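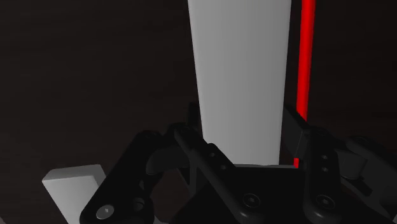 Should a club that finishes fourth be able to win the league title?

Only if the play-offs give a proper reward to the clubs that finished above it, and at the moment ours don't.

I have followed Zandthorpe for 14 seasons, so I should say where I stand before going on. We finished first this year. We lost our semi-final to Drodville, who finished fourth, and Drodville then won the final. They were the better side on both days and they are the champions under the rules everyone signed up to. I have no complaint about the result. My complaint is with the rules, and I would have made it if we had won.

The table is made over a whole season. It takes in the wet away games, the weeks when half the pack is injured, and the spell after Christmas when the squad looks thin and the pitches are worse. A knockout game takes in eighty minutes. I like knockout games, and so does anyone who sells tickets. The final drew 2000 people, and our last home league match, which settled first place, drew 838. I can see why the league wants to keep the play-offs, and I don't think it should scrap them.

What it should do is make first place worth more. Under the present system, first plays fourth and second plays third, with home advantage to the higher club. That sounds fair until you look at what home advantage means in this league. Most of the grounds are within an hour of each other. Drodville brought so many supporters to our semi-final that the far stand was mostly theirs, out of a crowd of 1317. I was glad to see them, but it didn't feel much like a reward for finishing top.

My preference is a simple one. Third should play fourth, the winner should play second, and the winner of that should play first in the final, at the ground of the club that finished first. It adds one round and gives the top club two weeks off. Fourth place can still win the title, but it has to win three games to do it. 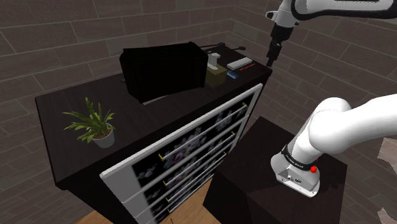 The corner by the dresser.

The usual argument against this is that a rest does a team no good. Mieke Dijkstra, who coached at Verhoeven before moving to the women's side there, told a supporters' evening in April that she would rather play every week than sit and wait. I take her point about rhythm. But a coach with two free weeks can always arrange a practice match, and a coach with three injured forwards will be very pleased to have them. I would leave the choice with the club that earned it.

The other argument is money. Jetix, the league sponsor, pays for the semi-finals as a double-header weekend, and a staggered format would break that up. It would also give them an extra round to put their name on. Somebody at the league ought to ask them before deciding what they would say.

There is also the matter of the last month of the season. Once the top four was settled this year, two of the clubs in it began resting players - sensibly, given what was at stake. Drodville sent a second-string side to Verhoeven on a Thursday night and lost heavily. If second place were worth a round off and third were not, they would have had a reason to pick their best fifteen.

The clubs vote on the format in the summer. I hope ours puts the change forward.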